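Chapter 4
Choosing Between Two Grippers

By now you have a working arm on the bench and, I hope, a little patience left over, because this is the chapter where we finally ask which hand to put on the end of it. My old lab partner Danai Petridis used to tell her students that a gripper looks wonderful in the catalog and shows its manners only once you give it beads to pick up, and after 2,000 logged grasps at Haltarside I have come around to her view.

We will compare 2 designs, the Tradari and the Fimer, over 500 grasps apiece. Start with the easy things (blocks, cups, a soft toy) and then move on to thin or slippery ones, such as bracelets, strings of beads and the rim of a plastic tray. Rims deserve a good long afternoon! One finger has to go down inside while its partner stays outside, and a small error in angle that you would never notice on a block will show up here right away.

Write down every miss, even the silly ones. Exercise 4.1 asks for your first 100.

Figure 4.1. A rim approach, with the tray wall between the two sides of the gripper.

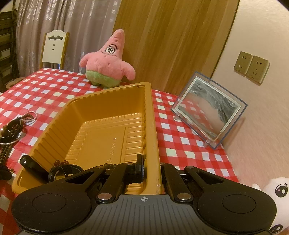 Page last changed: 7/5/19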